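Speaker notes, "Retiming, gating and other quiet jobs in the Cinar stack"
Speaker: Teresa Marinho
Slot is after the coffee break, 300 seats, mic is the clip-on kind

Opening

Wait for people to sit down. Say good afternoon, say thank you to Jaime Meireles for the invitation and for moving me out of the slot right before lunch (he'll know why). Say my name slowly, people in the back always miss it.

Then the warm-up. Ask who in the room has ever trained a policy that looked wonderful on the loss curve and then reached for a cup as if the cup had insulted it. Wait for the hands. Tell them I'm going to talk for half an hour about the code that sits between the demonstration and the policy, and between the policy and the motors, and that I've come to love this code more than I ever expected to when I joined the Gastport team as the person who was going to do the clever learning part.

Slide 2, what Cinar is

Keep this short, I always go on too long. Cinar is our tooling: it takes recordings from hand-held grippers, lines up the camera with the finger width and the tracked pose, throws out what can't be trusted, and writes out training episodes. On the other side it has a small runtime that takes action chunks from a policy and turns them into something an arm can follow. Gonçalo Vieira wrote the first version over one April and we have been apologizing to him ever since for what we did to it.

Mention that the recordings come from ordinary homes, because that's what we want the policies to cope with. Our test bench in Seixas has a gray table and even lighting, and everything works there. Pause for the laugh, if there is one.

Slide 3, time

This is the section I care about most, so slow down. Every stream has its own clock. The camera stamps a picture when the picture has been read out and handed over, while the finger encoder stamps when it samples, and those are different moments. Early on we took both stamps at face value. The fingers in our data were closing before the picture showed them closing, and the policy learned exactly that: it closed early, it nudged the thing it was meant to pick up, and then it closed on air.

Tell the story of Tiago Esteves and the phone screen. He put a flashing pattern on a phone, opened and shut the gripper in time with it, and got us a camera delay of 64 milliseconds on that setup. We had been arguing over network architectures for weeks. One constant went into a config file and most of the early closing went away. I still feel a bit silly about it, and I think it's good for the younger people in the room to hear that.

Say clearly that 64 is our number for our hardware, please don't copy it, please measure your own. Somebody will photograph the slide anyway.

Explain the retiming: everything gets resampled onto one 100 Hz timeline, positions interpolated in a straight line, rotations with slerp, images left where they are and matched to the nearest tick. We don't interpolate images. Somebody asked me that last time and I gave a very muddled answer, so have it ready.

Slide 4, pose tracking and when to stop believing it

Visual-inertial tracking is lovely until the camera gets close to a plain surface. Bedrooms and hallways are hard in one way (white doors, blank walls, a screen that's switched off and reflects the person walking by) and kind in another, as a patterned bedspread gives the tracker more corners than it knows what to do with. The trouble with cloth is that it moves. Lean on a mattress and half your landmarks slide along with it, and the tracker decides, very reasonably, that you were the one who moved.

So we have the gate. For each stretch of recording Cinar looks at how well the inertial sensor and the visual estimate agree, and if they disagree for more than 9 ticks in a row, the stretch is cut. We don't try to repair it. Aníbal Barros built a very elegant repair step and I was the one who had to ask him to take it out, and he was extremely gracious, and I owe him a dinner. The repaired stretches looked smooth to us and the policy got worse with every batch of them we added.

If time is short, skip the residual plot and go straight to slide 5.

Slide 5, small things on soft things

Talk about grasp labels. For a box on a table, the label is easy: the fingers stop closing, width holds steady, you've got it. On a soft surface the fingers push down into the fabric before they meet, and the width settles for all the wrong reasons. With thin objects the width at contact is so close to fully shut that the encoder noise swallows the difference.

What we do now is look at width together with the vertical motion in the half second that follows, and we label a grasp only when both agree. It misses some real ones. We decided we could live with that, and I'd like to hear from anybody who decided differently.

Slide 6, the runtime

Action chunks overlap, and the join between them is where arms get twitchy. We blend over the overlap, we drop any action whose time has already passed when inference finishes, and we limit acceleration at the very end, after everything else. The order matters. We had the limiter first for a while and the blending put the jerks right back in.

Briritz runs this on their own arms with a slower computer than ours, and their one request was a log line every time an action is dropped. Best request we ever got. Please put that line in your code, whatever you use.

Closing

Thank Tiago, Gonçalo and Aníbal by name. Say the gate and the retiming code can be read on their own without the rest of Cinar, and that the readme is mine, so complaints come to me. Leave the last slide up during questions and take the first one from the back of the room, as they had the worst view. Repeat each question into the mic before answering it.
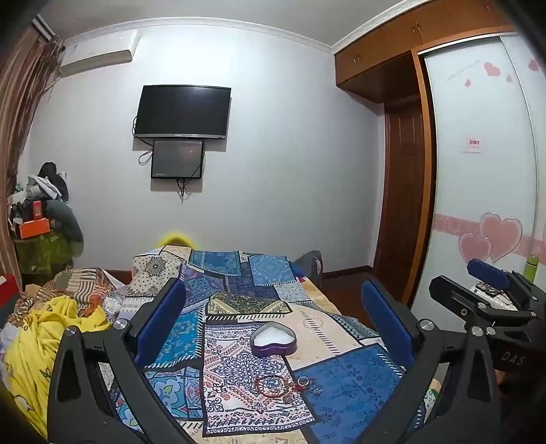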